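22 February 2019

Slideshow renderer, continued from the last entry. Build 476 of Grenine compiles cleanly on the Rudport machine once the old audio library is out of the path. Left a note in the makefile.

Ran the test show: 16 stills, 5 of them with a pan, one music track. Output came to 2,644 frames and the sound ended early again. The gap is the same whether the fade is on or off, so the fade code is off the hook.

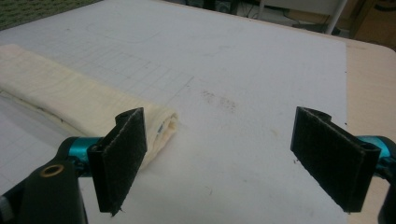
Pads open over the white table.

Went through the timing code after lunch. The length of each still is rounded down to whole frames before the transitions are added, and the audio side does its own sum from the unrounded values - two clocks, in effect. Changed the audio side to read the frame total. Have not rerun the long show yet, it takes nearly an hour on this box.

Also swapped the crackling jack on the Terkovex sound card. Old solder came off with braid, new joint looks fine, continuity good on both channels.

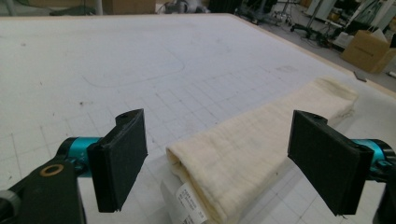

Henrique Azevedo: check the sample rate before you blame the rounding. The Figueiredo tracks were saved at 48k and the exporter used to assume 44.1.

Will print the rate at load and run both versions overnight. Old output kept in the August folder for comparison.

2 comments | 0 shares
Notebook contact: Tineke Nijs | Back to top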